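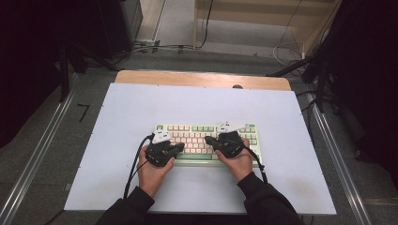

Prastness opens a second recording place for hand work

February 16, 2021

The company Prastness has started to record everyday hand work at a second place in its building in Tralladlow. The recordings will be used as examples for a learning system, which should later control robot hands with fingers. The first place has been in use since the autumn and is kept for kitchen tasks. The new one is for desk tasks, and typing on a keyboard is the first of them.

The work is led by Vija Ramanauskas, who came to Prastness from the software firm Vasiliauskas. She explained that typing was chosen after a long discussion in the team. "In the kitchen the whole hand is doing something large, and the fingers follow," she said. "With typing it is the fingers which do almost everything, and the hand moves only a little. Our system was weak exactly in this. It had seen very few examples of small movements."

During a recording the person wears a device on the back of each hand, held with straps, so that the fingers stay free for the keys. The keyboard lies on a white board on the table. Ramanauskas said that the team tried a dark board first, but the black sleeves of the working clothes were then difficult to separate from it in the video. The compact keyboard was also her choice. A full-size one makes the hands travel to the side more often, and this will be studied later as a separate task.

Each session consists of short texts, which the person reads before the start and then types from memory. Between the texts the hands go back to the middle row of keys and rest there for a moment. This resting position is recorded too. According to Ramanauskas, the pauses are as useful for the system as the typing, as it must also learn when to do nothing. Persons who type with all fingers and persons who type with two are both invited, and nobody is asked to change the habit.

The plan is to collect over 600 sessions before the end of March. Until now 79 have been accepted. A session is not accepted if a strap has moved or if the signal from one of the hands is missing for a part of the time. In the first week this happened often, and the team changed the way in which the cables are led away from the wrists. Now one person puts on the devices and a second person checks them, which takes six minutes for each participant.

After the recording, the material is divided into pieces and every piece receives a short written label, such as "press the space bar" or "move back to rest". The labelling is done with Fulline, a program which the company made for its kitchen recordings and has now adapted. The older version had no words for single fingers, so these had to be added.

Ramanauskas does not want to promise when a robot hand will be able to type. The first test will be much simpler: to find one key and press it without touching the keys next to it. If this goes well, three further desk tasks will be added, namely turning pages, sorting paper clips and using a stapler.

Participants for the March sessions are still needed, in particular left-handed persons and persons with small hands, for whom the straps were recently made shorter. No experience is necessary. A visit takes one morning or one afternoon, and travel inside Tralladlow is paid. Those who are interested can leave their name at the reception desk of Prastness on working days.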